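Imprimir | Enviar por correo
Compartido 29 veces | 4 comentarios

Pedal de overdrive Irkik, de Skisunell

Hay guitarristas que llevan toda la vida persiguiendo el sonido de un disco concreto, y a ellos les tenemos un cariño especial, pues nosotros empezamos exactamente así. El Irkik nació de una discusión larguísima (y muy amistosa, que conste) sobre cómo sonaban las guitarras rítmicas del rock de principios de los setenta, esas que parecen a punto de romperse y no se rompen nunca. Queríamos un pedal que se quedara en ese borde, que respondiera a la mano derecha y que dejara pasar el carácter de la guitarra, sea una buena o la que cada cual tenga en casa.

El circuito lo dibujó Suleiman Tamuno, que antes de dedicarse a esto reparó amplificadores durante muchos años y conserva la costumbre de probarlo todo con el volumen demasiado alto. La primera versión tenía un solo mando. Nos encantaba, pero la gente que la probó en febrero nos pidió algo más de control sobre los agudos, y tenían razón, así que la versión definitiva lleva tres: ganancia, tono y nivel. Con la ganancia al mínimo funciona como un realce limpio, un poco cálido, muy agradecido delante de un amplificador a válvulas que ya esté trabajando. A partir de la mitad del recorrido aparece la saturación – gradual, sin escalones – y en el último tramo se pone bastante gruñón, aunque los acordes abiertos se siguen entendiendo nota por nota.

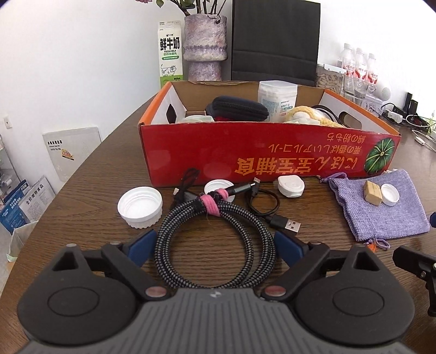
En cuanto a la alimentación, el Irkik trabaja con 9 voltios de corriente continua, centro negativo, como la mayoría de los pedales. No lleva pila. Lo estuvimos pensando mucho y al final preferimos dejar sitio en la caja para unos conectores más robustos, que es lo que suele fallar primero cuando uno anda de local en local cargando con la pedalera. El interruptor es de bypass verdadero y tiene un clic suave, de los que se pueden pisar descalzo (hay quien ensaya descalzo, nos lo han contado varios clientes).

Nos preguntan a menudo qué tal se lleva con otros pedales. Muy bien con el Etim, nuestro fuzz, siempre que el Etim vaya primero en la cadena; al revés también se puede, pero el resultado es más áspero y conviene bajar la ganancia. Con bajo eléctrico pierde un poco de cuerpo en la cuerda más grave. Si lo suyo es el bajo, escríbanos antes de comprar y le aconsejamos con mucho gusto.

Datos del producto

Controles: ganancia, tono, nivel
Alimentación: 9 V CC, centro negativo (adaptador no incluido)
Conexiones: entrada y salida mono de 6,35 mm
Garantía: 2 años
Acabados: crema o verde botella

El Irkik se vende en nuestra tienda y también en Emovby, donde Hefin Hopkin tiene siempre uno enchufado para quien quiera pasar un rato con él. Llévese su propia guitarra si puede, pues es la mejor manera de saber si un pedal le va a durar en la pedalera o va a acabar en un cajón. Los envíos salen por la mañana, y si el pedido entra antes de las once intentamos que se vaya en el mismo día.

Imprimir esta página | Enviar a un amigo
1,245 visitas

Comentarios

marisol_tele
Lo tengo en verde y no lo he apagado desde que llegó. Con la pastilla del mástil y la ganancia baja es una maravilla.

Paco R.
¿El mando de tono corta mucho los graves? Vengo de otro pedal que me dejaba el sonido en nada.

Skisunell
Hola, Paco. Apenas los toca, actúa sobre todo de medios hacia arriba. ¡Un saludo!

elzurdo
A mí me gusta más el Etim, pero para rítmicas este gana. Ojalá lo saquen en negro.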